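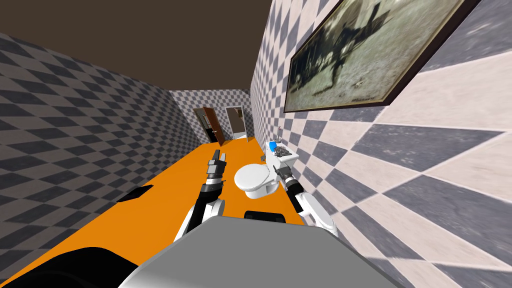
Home Help Desk Open Tickets Solved Log In

Filed under: Prayer Line & Parish Messaging

Prayer line messages marked "Delivered" but not received

Opened by Estrella Cuevas
Status: Open, waiting on vendor

Our parish prayer line runs on Nundix. A request comes in by phone or on the web form, one of us reads it and approves it, and Nundix is supposed to send it out by text or email to everyone on the list. We have 222 people on the list. For most of December the dashboard has shown every message as "Delivered" to all 222, with a green check mark, and I don't believe it.

What made me look was the funeral Mass for a member of our women's circle. The notice went out the night before at 7:40 p.m. In the morning I had calls from people who should have had it and didn't. I checked their entries and they were all green. I was told on the phone that they had "probably overlooked it." These are women who pray the rosary together before every weekday Mass and read everything that comes from the parish twice. They did not overlook it.

Please don't send me the article about spam folders again. I've read it.

Update 1, same evening

Sent a test message to myself, the rectory office line and my sister, who is on the list in another area code. All three green. I got mine by email right away. The rectory got nothing. My sister got hers at 11:15 p.m., more than four hours after the dashboard said it was delivered.

So "Delivered" means something other than delivered. I asked support what it does mean and the reply was that the message had been "successfully handed off." To whom? If I hand a Mass card to the usher at the door I don't tell the family they have it.

Reply from Nundix support

Hello Estrella, thank you for your patience. Messages sent from shared parish networks may be delayed by the local internet connection. Please restart your router and contact your internet provider to confirm there is no outage.

Update 2

I restarted the router. I also called Danico, who provide the internet for the church and the school, and they had no outage and no slow period on either night. I didn't expect one. The messages are written on our computer but they go out from Nundix's servers, so I can't see how our router would hold up a text to my sister and let my email go straight through. I approved the second test from my phone in the parking lot of the grocery store, off the parish network entirely, and had the same result. I would like the router crossed off, please.

Update 3

Went through the settings page line by line. There is a section called "Sending partners" that I don't remember from when we signed up. Email goes through Nundix itself. Texts go through something called Dranine. Under Dranine there is a monthly limit of 2000 texts, and after that it says "queued at partner discretion."

Now do the arithmetic. Most of our people chose text over email. Some requests go out with a follow-up, and in Advent we also send the penance service times, the Our Lady of Guadalupe procession, the giving tree reminders and the change to the Sunday evening Mass. It doesn't take many of those to use up 2000. The funeral notice came after all that.

This would fit what we saw: email fine, texts late or gone. I'm saying "would fit" on purpose. I can't find a page that tells me how many texts we've used, and I have had three confident explanations for this already, all wrong.

Reply from Nundix support

Hello Estrella, your plan includes unlimited messaging. The figure you see is a display value only and does not affect your account. We suggest upgrading to Parish Plus for priority sending.

Update 4

If messaging is unlimited I don't know what priority sending is for. Please explain before anybody asks our pastor for more money.

Things I have asked for, and am asking for again in writing:

- The number of texts sent through Dranine for our account this month, by day.
- The time Dranine received the funeral notice and the time it passed it on to the phone companies.
- What the green check mark stands for, in one sentence.

Update 5

Partial answer by phone. The person was pleasant and said there "may be" a cap for accounts that were moved over from the old system, and that ours was one of them. She is going to have it looked at. No date given. I asked for that in an email and it hasn't come.

What we're doing in the meantime, in case another parish finds this ticket:

Funeral and hospital requests go out by email from Nundix and by a plain phone tree for everyone else. The Medrano sisters have the first half of the alphabet and I have the second. It's slow – it took most of an evening – but when one of them says a person was reached, I know that person picked up the phone.

All the event reminders have been taken off text and put back in the bulletin. Anything I send by text now, I ask a couple of people on the list to call me when it arrives, and I write down the time. The last one took 35 minutes. Better than four hours, but the month has turned over since then, and a fresh month would clear a cap whether or not anyone at Nundix touched our account. I won't be calling that a fix.

Update 6

Got an automatic notice that this ticket was marked "Solved." It isn't, and I've reopened it. Please leave it open until I have the daily numbers.

4 comments | Share | Print this ticket

Tags: prayer line, text alerts, delivery status, parish office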